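Can a Robot Clean Up Your Room Yet?

Imagine telling a robot, "Please put my crayons away," and then going outside to play. When you come back, everything is where it belongs. Wouldn't that be great? Engineers all over the world are working on it, and they've already gotten pretty far!

Some machines do chores now. A dishwasher washes plates. A robot vacuum rolls around under the couch and eats up the crumbs. In big warehouses, robots carry whole shelves from one end of the building to the other. But each of those machines knows one job. Ask a robot vacuum to hang up your coat and it will just bump into the closet door.

So what about a robot with an arm, one that could do lots of different chores? Let's pick a job that sounds super easy: opening a drawer.

Try it yourself, slowly. First you find the knob. Then you reach for it and stop before you bonk it. You squeeze, hard enough to hold on but softly enough to let it slide. Then you pull it straight out. If you pull crooked, the drawer can jam! You did all that without thinking, and you've been practicing since you were a baby. A robot has to work out every bit of it.

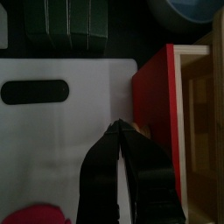 Kalkidan Moges wrote in to ask why a robot can't simply learn one drawer and then know them all. What a good question! Drawers are sneaky. One has a round knob, another has a long handle, and a third has nothing to grab at all. Some stick. A robot might open the same drawer 25 times in a row and still get confused when you slide it over to a darker corner of the table.

Fingers are tricky, too. You have 5 on each hand, with skin that can feel if something is slipping. Many robots have only two fingers, and lots of those can't feel much. They pinch things, a bit like kitchen tongs. You can try being one! Use just your thumb and one finger, keep your wrist stiff, and open a drawer. Now take out a sock and close the drawer again. How did you do?

Robots are getting better at this by practicing, just like you do with a bike or a piano. Often a person guides the arm through the job many times while a computer keeps track of the moves. Then the robot takes a turn by itself. Sometimes it misses, and then it's back to more practice!

For now, you'll have to put away your own crayons.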